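**Ticket:** prep script drops transactions before rule mining
**Component:** Stukness (R data prep)
**Opened:** 11 Jul 2024
**Assigned:** Florin Surdu
**Status:** resolved, one follow-up open

Monthly clustering job on the Wotidholm store data stops at the scaling step. Same script ran clean on the February extract. No package updates between the two runs.

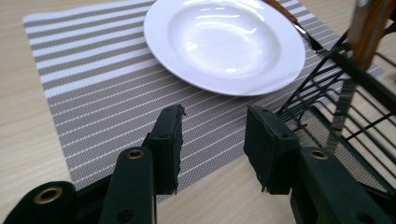
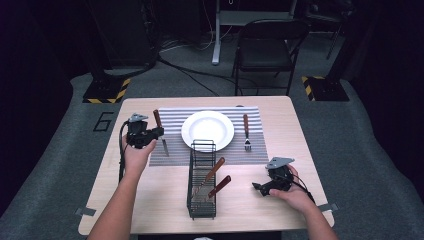
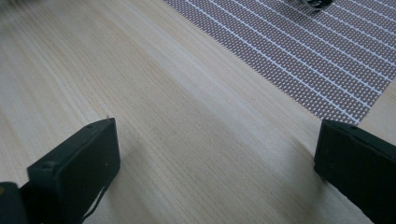 Error from the log:

```
Error in do_ds(x, centers, nstart) :
 NA/NaN/Inf in foreign function call (arg 1)
```

**Input.** One CSV from Grerkska, 300 rows expected, one row per customer. Columns: `cust_id`, `visits`, `spend`, `returns`, `region`.

**Check 1: row count.** `nrow(df)` gives 300. File is complete.

**Check 2: missing values.** `colSums(is.na(df))` gives 0 for every column right after import. So the NAs are made later, in our code.

**Check 3: column types.** `str(df)` shows `spend` as character. In the February file it was numeric. The prep function calls `as.numeric()` on it and the warning is swallowed by a `suppressWarnings()` wrapper. After that call, 112 values are NA.

**Check 4: what the bad values look like.**

```r
bad <- df$spend[is.na(suppressWarnings(as.numeric(df$spend)))]
head(unique(bad))
```

All have a comma as thousands separator, e.g. `"1,204.50"`. Values under one thousand parse fine. Grerkska confirmed the export locale was changed on their side.

**Fix.**

```r
df$spend <- readr::parse_number(df$spend)
```

NAs after fix: 4. Those rows hold a single dash in `spend`. Excluded by hand for now.

**Check 5: rerun.** `kmeans()` finishes, but one cluster had 2 members. `scale()` was applied before the four rows were removed in my first attempt, and the leftover index vector was off. Moved the filter above the scaling call, set the seed again, reran. Smallest cluster is now 108, in line with the earlier run.

**Changes committed**

- `suppressWarnings()` removed from `prep_spend()`
- type check on import, stops if `spend` isn't numeric after parsing
- filter moved ahead of `scale()`

**Open:** Sperling to say whether a dash means zero spend or no record. If zero, the four rows go back in and the clusters need one more run. Leaving the ticket linked to theirs until they reply.

— F. Surdu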